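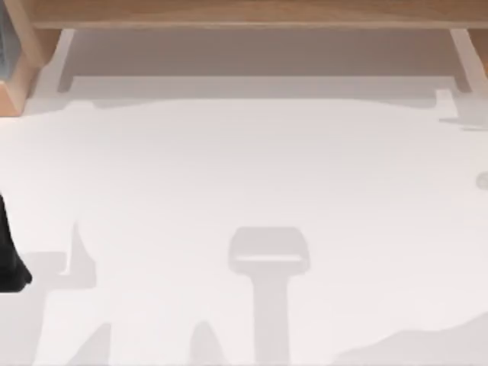 Hanna Maksymiv wrote to ask why a complaint from an embassy could not simply be logged as a reader's letter, as the old Clerunthorpe desk used to do. A reader's letter in Wandach has no reply deadline, no link to the printed edition and no lock on the article. A complaint from a government office needs all of these, and has its own record type.

4.3 Logging a complaint from a government or embassy

Before you start

You need Desk Editor rights or higher. The article must already be in the archive. If the complaint concerns a cover or a special edition, open the edition record and work from there; the cover has no article number of its own.

1. Open Complaints and choose New > Official body.

2. In Sender, enter the office as it appears on the letterhead. Do not enter the name of the country alone. A foreign ministry and an embassy of the same state are held as separate senders.

3. In Received by, choose Letter, Email, Telephone or Public statement. Use Public statement where the complaint was made at a press conference or on a government website and nothing was sent to the magazine.

4. Attach the original. If it is not in English, attach it in the original language first and add the translation under Working copy.

Note: The translator's initials are required. Save stays grey until they are filled in.

5. Enter a summary of no more than 80 words. State what is disputed (a fact, a quotation, a headline, a cover image) and on which page. Leave out any view on whether the complaint is fair.

6. Set Type to Factual, Tone or Both. Tone only does not open a correction form. If you choose Both, a correction form opens for the factual part and the rest goes to the foreign editor's queue.

7. Assign two readers. Neither may be the writer or the commissioning editor of the piece. Wandach checks the byline but does not check who commissioned it.

8. Press Submit. The article is locked for 20 minutes while the web and app copies are compared. Text edits made elsewhere during this time are discarded.

Caution: Do not withdraw the article to get round the lock. Withdrawal sends a notice to all syndication partners, including those on Tradside feeds, and cannot be recalled.

Publishing a reply

A reply from the sender is entered under Right of reply, never under Comments. Paste the text without changes. Cuts must be agreed with the sender and the agreement attached. The magazine's own response goes in the separate field below and appears under the reply online.

If the reply field is missing

Check that the record has been read by both assigned readers. If it has and the field is still missing, the record was probably created before the August update. Open it, choose Convert and save again. Attachments are kept, but reader assignments are cleared and must be entered a second time.

Section last revised December 2019, Weidong Pan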